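Inventory of the House at Plandell

The instructions came in an envelope with the keys. Rooms were to be entered in the order of the floor plan. Each object was to be given a line in the ledger, with its condition and its place. Objects inside other objects were to be entered after the thing that held them, and indented. No object was to be removed until the ledger for its room was closed.

I had done this work for Vester for six years by then, mostly offices. Offices are simple. A desk drawer holds what every desk drawer holds, and the entries can be written almost before the drawer is open. Houses take longer. The rate is the same.

The house stood at the end of a gravel road outside Nidville. It had one floor, a cellar, and a shed that was on the plan but had fallen in. The power was on. The water had been shut off at the street and a tag hung from the kitchen tap to say so. I started at 8:15 in the morning with the front hall.

Front hall: coat rack, wall mounted, four hooks, one bent. Mat, rubber. Umbrella, black, one rib broken. Mirror, good.

The kitchen took until noon. Whoever had lived there kept things in sets and kept the sets together. The plates were stacked by size. The lids were with the pans they fitted. In the drawer beside the stove there was a card taped to the bottom, with an outline drawn in marker for each tool, and each tool lay on its outline. The can opener was missing. I entered the outline as part of the drawer and wrote "can opener, absent" on the line below it. The ledger has no column for absent items, so I used the condition column.

I ate my lunch on the back step. Then I did the bathroom, the linen closet, and the bedroom, in that order, as the plan required.

The bedroom had 42 entries. The closet held shirts on wooden hangers, all facing left. On the shelf above them were shoe boxes with the contents written on the short end in the same hand as the kitchen card. Cord, thin. Cord, thick. Keys, known. Keys, unknown. I opened each box and compared the contents with the label. They agreed in every case, although I had no means of testing the keys.

The workroom was last on the plan. It was the smallest room on the floor and the only one with a lock. The key was on the ring, marked with a dot of red paint. The walls were white and bare. I had expected shelves. The agreement with Kiiskinen, who was buying the contents, described the workroom as "stationery and papers, extensive," and set aside a whole page of the ledger for it.

There were no papers. There was a light beige table, and on the table there was an open white plastic case with a marker pen in it.
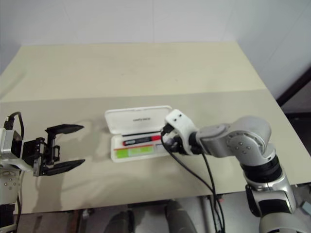
I wrote the table first. Table, beige, top sound. Then the case, with the lid recorded as open, because the instructions said that things were to be entered as found. Then, indented, the marker. Black body, white label area, red at one end. I did not test it. Testing was a separate service and had not been ordered.

That made three entries on a page ruled for 265.

I checked the plan again. The workroom was drawn with a dotted line along the north side, and the key to the plan gave a dotted line as "built-in storage." I went over the north wall with my hand, starting at the door and moving at shoulder height, then again at the knee. It was a plain wall. It sounded like one. I went outside and measured the house along that side, then measured the rooms and added them up. The sum came out 18 inches short.

A gap of that size can be explained. Outside walls are thicker than people think, and old plans are often drawn from older ones. I wrote the figure in the margin, in pencil, and did not give it a line. A margin note is not an entry and is not billed.

At four in the afternoon I telephoned the Vester office and reported that the contents of the workroom did not match the agreement. The office asked whether the room had been locked. I said it had. The office asked whether the key had been in the envelope. I said it had. I was told to wait while this was written down, and then I was told to enter what was there.

I said that I had done so.

The office said that in that case the ledger could be closed.

There is a procedure for closing. The clerk reads each line aloud while standing in front of the object, then draws a rule under the last line and signs. It is meant to catch mistakes in copying. I read out the table. I read out the case. I had my pen on the third line when I saw that the hand on the kitchen card and the shoe boxes had been made with a broad tip, in black, and that I had looked in every drawer and box in the house that day without entering a marker of any kind.

So it was possibly the one. Everything else in the house had been labeled with it, and then it had been put back in its case, in a locked room, and the lid left up. The ledger has no column for this either.

I read the third line aloud. I drew the rule and signed.

The shed remained. I entered it as "shed, collapsed, contents not accessible," which is standard wording, and walked around it once to confirm that it was accurate. Some of the boards had come down flat. On the underside of one of them, in broad black letters, was the word SHED.

I went back to the car, took out the plan, and looked for anything else that had been drawn with a dotted line. There were 2 more, both in the cellar. The cellar was not in my agreement. It had been assigned to a second clerk, who was due in June.

I locked the workroom, then the front door. I put the keys in the envelope and wrote on the outside of it, under the printed heading, the number of keys it contained. The pencil note was still in the margin when I turned in the ledger. It came back to me a week later in a copy made for my file, and in the copy someone had gone over the 18 in ink.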